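Chapter 3
Writing the Death Notice

Most people write their first death notice on a kitchen table, at a bad hour, with a relative reading over their shoulder. They have had no training. They get one draft, the newspaper charges by the line, and the one person who could check the facts is unavailable.

Students in funeral service have it easier, at least on paper. By the end of this chapter you should be able to take notes from a grieving family, turn them into clean copy, and get that copy approved before the Sunday deadline. You will also learn to spell Foley the way the family spells it, which in the town of Vimley may be any of 2 ways on the same headstone.

A death notice and an obituary are different animals. The notice is paid for, usually by the family, and gives the name, the date of death, and the time and place of the service. The obituary tells a life. Families use the words interchangeably and you should let them. Correcting a widow's vocabulary has never sold a casket.

Consider the case of Darmawan Ismail, a retired piano tuner whose three daughters each sent the funeral home a separate draft. The longest listed every choir he had ever tuned for. The shortest said he was born, worked, and liked soup. The director, Aiman Setiawan, was left to merge them into something under 80 words, the limit for the basic rate. The soup survived. Two of the choirs did too, after a phone call that went on through most of lunch.

We will come back to the Ismail notice several times, so it is worth reading all the drafts in the appendix now. Pay attention to what the daughters agree on. It is less than you would expect, and it includes neither his middle name nor the year he moved to Biltero.

Key terms for this chapter: survived by, predeceased by, in lieu of flowers, private interment, proof copy.

Before you begin, find a recent death notice in your local paper and mark every fact in it that someone would have had to look up. Keep the marked copy. You will need it for the exercise on proof copies, and your instructor will ask for it on a day when you have left it at home.

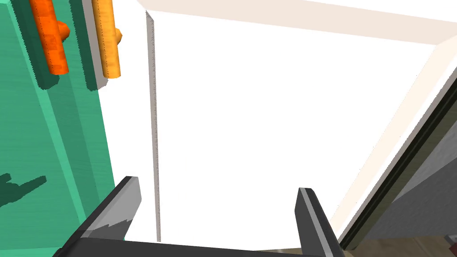 3.1 The First Conversation

Start with the name. Ask for it in full, write it down in capitals, and read it back letter by letter, even if it is Smith. Then ask what people called him. The two answers may have nothing in common, and the notice will probably need both.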